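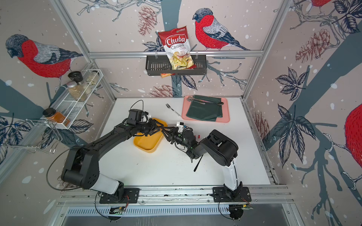

Bancada Pulutach de dois braços

A Pulutach é a nossa bancada para quem quer pôr dois braços a trabalhar com objetos do dia a dia, talheres, tabuleiros, guardanapos, e prefere receber a estrutura já alinhada em vez de passar semanas a furar perfis de alumínio. Na Grarkik montamos cada unidade à mão, e gostamos mesmo de o fazer (quem já nos visitou sabe que a conversa se estende sempre um bocadinho para lá da hora!).

Montagem

Os dois braços assentam em placas pretas aparafusadas à calha da frente. Pouse primeiro a calha, aperte-a, e só depois encoste as placas; a distância entre elas acerta-se com o gabarito que vai na caixa. As placas de circuito ficam por baixo, uma sob cada base, e os cabos descem pela frente do tampo com folga para o braço chegar ao centro da mesa sem puxar. Um cabo esticado é a avaria que mais nos chega à oficina, por isso deixe um laço generoso.

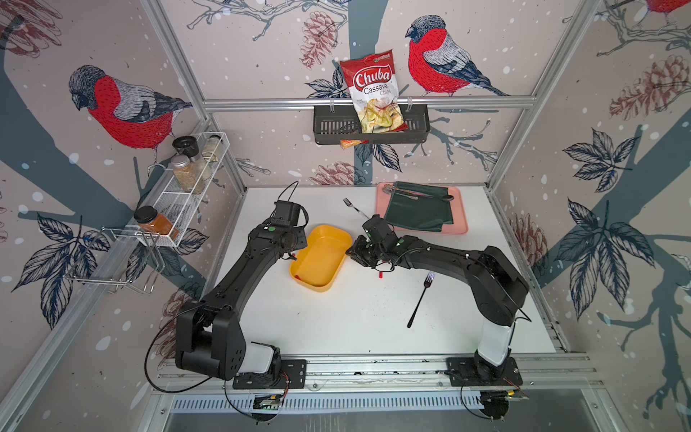

Pulutach com cesto na barra do fundo, suporte de especiarias à esquerda e tabuleiro amarelo ao alcance dos dois braços.

O cesto e os suportes de parede são opcionais e podem mudar de sítio. O revestimento interior também se escolhe: o dos dom-fafes e das pinhas foi ideia da Jussara Prado, do nosso atelier, e continua a ser o mais pedido.

Manutenção

A cada 40 horas de trabalho, limpe o tampo e a grelha ventilada da frente com um pano seco. As migalhas gostam muito de se juntar junto à calha, e um pincel macio resolve o assunto. Aproveite para passar a mão pelos parafusos das placas com os braços desligados.

As pinças pedem um pouco mais de carinho. Verifique os dedos, veja se fecham direitos e reaperte o que estiver solto. A troca de um jogo de dedos demora até 10 minutos com a chave fornecida.

Peças e apoio

Jogo de dedos para pinça: ref. 267
Cabos, placas de montagem e suportes: por encomenda
Assistência: Teemu Hämäläinen, oficina Grarkik, todas as manhãs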